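Laborbuch Undow, Eintrag Sonntag, 12. August 2018
Demos in der Simulation, Greifer mit Handkamera 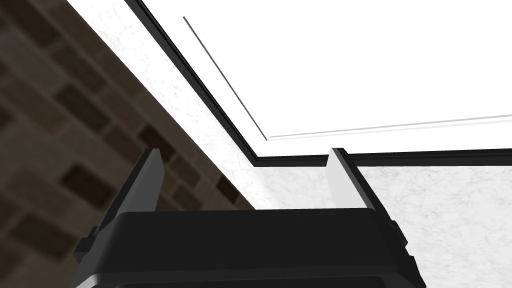
Ziel für den Lauf sind 964 Episoden, 700 davon fürs Training, der Rest bleibt zurück. Anil hat gestern die Zufallswerte für die Startpose neu gesetzt, seitdem kommen mehr steile Blickwinkel nach oben vor. Die will ich behalten. Problematisch ist die Belichtung: Die weiße Platte mit dem schwarzen Rand brennt fast völlig aus, ebenso hell ist die Innenseite des rechten Fingers, während der linke im Schatten liegt. Die Ziegelwand links ist unscharf, das stört mich weniger — sie soll ohnehin nur Abwechslung in den Hintergrund bringen. Marmortextur erst mal so lassen.

Offen:
Lichtstärke pro Episode variieren, obere Grenze senken. Aishwarya schickt mir ihre Werte aus Varma.
Episoden mit leerem Greifer bekommen ein eigenes Label. Bisher landen sie bei »Anfahrt«, auch wenn gar kein Zielobjekt gesetzt ist.
Hằng fragt, ob 500 Schritte pro Episode reichen. Für die Anfahrt ja, mit Greifen und Ablegen wird es knapp.

Nachtrag abends: Export ist dreimal abgebrochen, jedes Mal beim Schreiben der Tiefenbilder. Ohne Tiefe läuft er durch. Kamala schaut sich den Writer morgen an, bis dahin nur RGB und Gelenkwinkel. Seeds liegen im Ordner vom März, bitte nicht überschreiben.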